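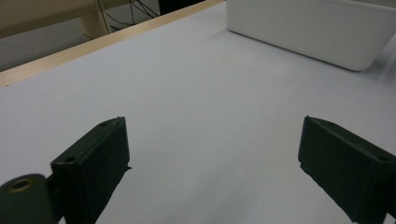 May, after lunch: grip width test, hand-held tool

Right, finally got going on the width thing. The question is whether a policy trained on hand-held demos copes better if we vary how far open the fingers are at the start. Up to now I've always begun every demo fully open out of habit (lazy, I know), and I've a hunch the Flilthorpe set has the same problem baked in.

So the plan is 40 demos per opening, 2 openings, same housing every time, same bench. Grasp across the sides, lift, hold, put down. I'm logging finger width from the tool and leaving the Satska filter off for now, as it smooths away the exact moment of contact and that's the bit I want!

First go at training gave up at some 1000 steps with the loss flat as a pancake. My fault, I'd fed it widths in the wrong units. Fixed, running again.
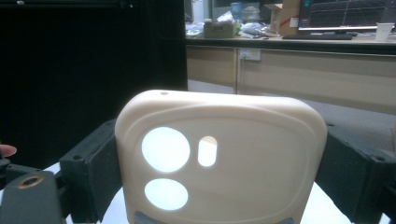

Tudose reckons the starting width matters far less than the approach angle, and that I should hold the angle steady before I claim anything. Fair point, annoyingly. I've marked 6 demos where I came in crooked and will redo those before tea.

Still to do: ask Vemcombe for their width logs, and charge the spare battery.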